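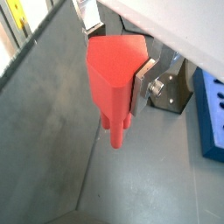
So I finally got sign-off to put together a budget for a second arm, and I need you all to talk me out of (or into) a few things. Our first cell does small plug-in parts, the kind with pegs on the underside that have to go down into holes, and I've been living with plain flat metal fingers on the gripper since June. They hold fine on a straight side, but look at that red piece, all rounded corners and a point on one end, and tell me you wouldn't want something shaped or at least padded. Question is where the money goes. I have a quote from Darnov for the arm plus their basic two-finger gripper, and a quote from Lysenko that's higher but comes with a force sensor at the wrist. I can't afford the Lysenko AND custom fingers. What would you do?

Home | Forums | Buying & Planning | New Posts | Search | Log in

pegleg_pete
Force sensor, no contest. If you're putting pegs in holes you want to feel the hole. I ran mine position-only for a year and spent that whole year nudging fixtures with a rubber mallet. Fingers you can make yourself on a Saturday!

marlowshop
Going to disagree with Pete here. A sensor tells you the part went in crooked, and the fingers are why it went in crooked. If the part can twist in the grip when a peg touches the rim, you'll be chasing that with software forever. I'd take the cheaper arm, get decent fingers cut, and put whatever's left into a proper fixture plate for the blocks. Is yours clamped down or just sitting on the table?

tove_i
Just sitting there, at the moment. It's on the list, I promise. The top of that table is pretty scuffed up too, and there's a seam between the panels close to where I work, so I was going to budget for a new plate anyway (does anybody have a number for that, or do you just get it cut locally?).

marlowshop
Local. Find a shop that does signs or countertops and ask what's in the scrap rack. Seriously.

quillback
What's the lead time on the Lysenko? We ordered from them and the arm showed up quick, but the cable kit was seven weeks behind it and the thing sat in its crate the whole time. Get the delivery date for every line item in writing, not only the big one. Also check whether the Darnov quote has the pendant in it. Ours didn't, and that was a fun email to send to my boss.

tove_i
Oh no, I just checked and the pendant is NOT on there. Thank you, that changes the math quite a bit. Now they're a lot closer than I thought.

pegleg_pete
See, the universe wants you to have the sensor.

marlowshop
The universe isn't paying for spare fingers, Pete. Tove, whichever way you go, order two sets. You will crash one.

hexhead_dan
Has anyone tried the Jastness add-on sensor? It goes between the flange and the gripper, so in theory you could buy the Darnov now and add it next budget year. Only thing I'd watch is the extra length at the wrist, it ate into our reach more than I expected and we had to move the parts tray.

quillback
We had one on loan. Worked okay, drifted when the shop warmed up. I'd re-zero it before every run and plan for that in your cycle time.

tove_i
Okay, the add-on route is kind of tempting. I'll ask Darnov for a revised quote with the pendant and find out if their controller even talks to the Jastness. If it doesn't I'm probably going Lysenko and printing my own finger pads. Will post the numbers when I have them.

Tove Ingvarsson
Oct 23, 2020

hexhead_dan
Ask about the bolt pattern while you're at it. Mine needed an adapter.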